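Recording Pick-and-Place Episodes With the Wrist Camera

Last updated 2023-12-16 by Mesfin Assefa

These steps cover a normal recording session on the Mellor cells. They assume the arm is already homed and the operator has finished the safety sign-off. If you are working on a Kereck arm, the steps are the same but the button names differ, so keep the Kereck sheet open next to this page.

1. Pick the object set

Take one bin from the shelf and log its bin number before you touch anything else. A standard bin holds 13 objects. Try to cover boxes, bags, bottles and cans in every session. Cans and bottles matter most right now because the current model is weak on anything round. It closes too early and pushes the object away.

Leave labels and price stickers on. The model has to cope with packaging as it comes from the store, including glare and small print. If a sticker is already half off, press it down or swap the object.

2. Set the grip

Start each episode with the gripper open and above the object. Lower it, close it slowly, and stop as soon as the object is held. With aerosol cans, keep the force limit on the low setting and stay away from the nozzle.

Vary where you grip. We have plenty of episodes with the fingers at the middle of the object and too few with them near one end.
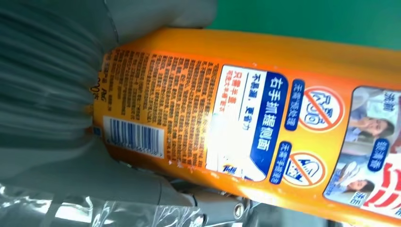
Hold still for 2 seconds after the fingers close, then lift. The pause gives the labeling script a clean point to split the approach from the lift. If you lift straight away the episode will still save, but it has to be split by hand later.

If the object slips, keep recording. Set it down, try again, and press Save as usual at the end. Mark the episode "retry" in the notes field. Only delete an episode if the camera stream froze or somebody reached into the work area.

3. Move and release

Carry the object to the target spot at a steady speed. Don't stop partway to correct your hand position on the controller. Release, back the gripper straight out, and return to the start pose before you press Save.

Change the target spot every five episodes. Change the start angle of the object every time.

4. Check the views

After the first three episodes, open them in Sirnov and play them through at normal speed. You are looking for dropped frames, a loose camera mount, and exposure that jumps when the wrist turns toward the lights. A view full of background is fine. The wrist camera swings a long way during a reset and those frames stay in.

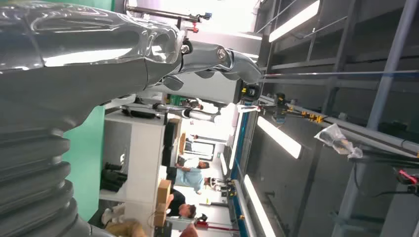 Wrist camera view toward the rack lights, with a silver arm on the left.

Lock exposure if the lights flicker in playback. The setting is under Camera, then Advanced, and it resets every time the software restarts.

5. Finish the session

A full session is 80 episodes. If you have time left, go on to 105 and then stop, because the upload job rejects anything larger. Copy the folder to the Ekmont drive and wait for the green check before you power down the cell.

Fill in the session sheet with bin number, cell number, episode count and retries. Put the objects back in the same bin.

Known problems

Clear bags sometimes vanish in the depth channel. Record them anyway and add "depth" to the notes.

The Save button can be pressed twice by accident. The second file will be empty and can be deleted.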